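Wutar Library Trust: Popular Fiction and Film Collection
Progress report to the Hamdan Fund
Prepared by Anas Daher, project lead
3 Apr 2019

Cataloguing

The second stage of the grant covers the cataloguing of the genre paperbacks, comics and fan magazines given to us by the former Trindstead Book Exchange. We have now entered 1,420 items in the catalogue. Most are science fiction and crime paperbacks, with a smaller run of horror titles and film tie-ins. The comics are further behind than planned. Many have lost their covers, and matching a coverless issue to its number takes much longer than we allowed for in the original timetable.

Where an item already had a good record elsewhere we copied it and added a note on condition. Fan magazines had to be catalogued from scratch. Several list contributors by nickname only, and we have kept the nicknames as printed.

Storage

The paperbacks have been moved out of the old cartons and into archive boxes. The comics are sleeved and stored flat. We bought the sleeves from Emance at the quoted price, and the storage line of the budget is fully spent. There are 50 sleeves left over, which will be used for the fan magazines — the larger format ones will still need folders.

Two shelves in the back room showed signs of damp after the summer storms. Nothing was stored on them at the time. They have been taken down and the wall is to be checked before anything goes back up.

Public program

The monster movie evenings began in autumn as agreed. Each one pairs a film with a short talk on the book or magazine story it came from. Attendance at the first was 22, and the second was a little lower on account of the school holidays. Screening licences have been the main cost. We would like to move a small amount from the printing line to cover them and have written to the Fund separately about this.

The reading group for older teenagers has not started. We did not get enough names, and will advertise again through the high school in Trindstead.

Variations to the plan

We asked in our last report to put off the digitising of the fan magazines. That remains our position. Permission is needed from the people who wrote and drew them, and we have had replies from only a few. No grant money has been spent on this item.

Next period

Finish the comics. Complete the condition notes for the horror titles. Confirm dates for the remaining film evenings and send them to the Fund by the end of April.

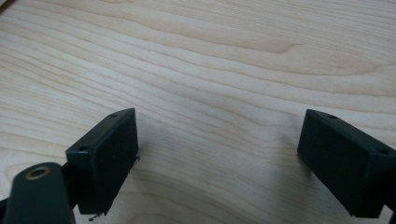
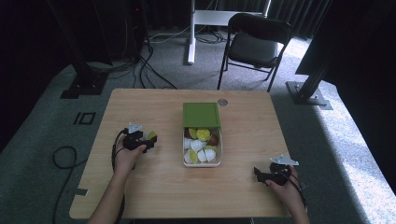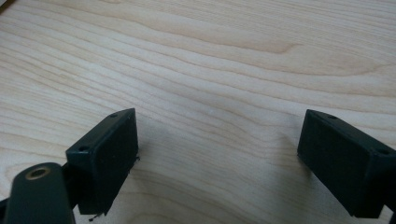
Light wooden tabletop in all three; the middle picture also has the green-lidded container of pretend food.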